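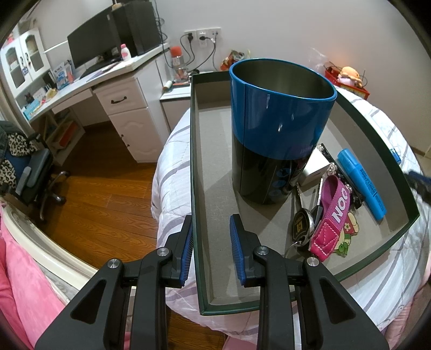
Why do countries trade?
by Sarahí Magaña

Look at the tag in your shirt. Chances are it was made in another country. So why didn't somebody close by just make it?

Let's pretend there are two islands. Trulero and Pulell. Both of them need bread and both need kites (very windy islands).

In one month, Trulero can bake 600 loaves OR make 300 kites. Pulell is smaller. It can bake 300 loaves OR make 30 kites.

So Trulero is better at both! Why would it bother with Pulell at all?

Look at what each island gives up.

When Trulero makes one kite, it gives up two loaves. Easy. When Pulell makes one kite, it gives up ten loaves. Ouch. Kites cost a lot more bread over there.

Economists have a name for the thing you give up. Opportunity cost. You have one too — if you spend Monday afternoon at the pool, you can't spend it at the movies. The movie is your opportunity cost.

Now flip it around. A loaf costs Trulero half a kite. A loaf costs Pulell only one tenth of a kite. So Pulell gives up less to bake bread. That's called comparative advantage. Long words, small idea: you do the job that costs you the least.

Say they swap, five loaves for one kite. Pulell gets a kite for five loaves, and making it at home would of cost ten. Trulero gets five loaves for one kite. At home that kite's worth of work only bakes two. Both islands come out ahead.

Is everybody happy? Not always. The kite makers on Pulell may lose there jobs and have to learn baking. That can be hard and slow. Some countries put a tax on things from outside to protect workers at home. The tax is a tariff. It can help those workers, but shoppers usually pay more.

Try it! Skenico is a third island. It can bake 1000 loaves or make 1000 kites. What does one kite cost there? Who should make the kites now, Trulero or Skenico? Grab some paper and work it out — then see if a friend gets the same answer.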